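Stomby Tabletop Kit - Setup Guide
Section 3: Teaching a Packing Chore

Before you begin

Stomby learns by copying you. Please adjust your expectations to match. It can put a bottle in a box on a good day, and it can't yet be trusted with the dishes, the laundry or anything you inherited.

Steps

1. Pick one chore and keep it small. "Put the bottle in the box" is a chore. "Tidy the kitchen" is a career.

2. Tape your work sheet flat to the table. Smudges are fine. Loose corners are not.

3. Stand the box upright with the top open. If it has dividers inside, leave them in. Stomby will have to meet dividers sooner or later.

4. Route the gripper cable over the back of your hand and down the side of the table.

5. Start a recording and pack the bottle at half your normal speed. You will feel silly. Keep going.

6. Lower the bottle all the way before letting go. Stomby copies drops very faithfully.
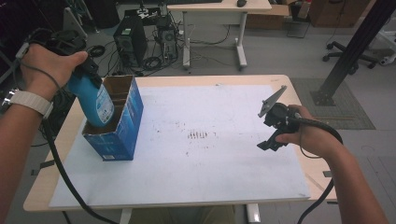
7. Take everything out, move the box a little and do it again. Ross McIver, who wrote the first draft of this section, recorded 415 runs with the box in exactly the same spot. The arm became superb at packing that spot, with or without a box in it.

8. Save your session and press Train.

CAUTION: Empty spray bottles before use, or lock the nozzle. A gripper has no idea what a trigger is for and will find out.

CAUTION: Keep feet clear of cables on the floor.

Note: Error 19 means the arm has lost track of the bottle. Check the box, then the floor.

Note: Customers ask whether Stomby is faster than a person. Isla Jardine in our support office packs a box while still on the phone, so no. It will keep trying after you have gone to bed, though - switch it off at the wall if you would like it to stop.

For boxes with lids, see Section 4. Closing the lid is a separate chore and is still marked Beta.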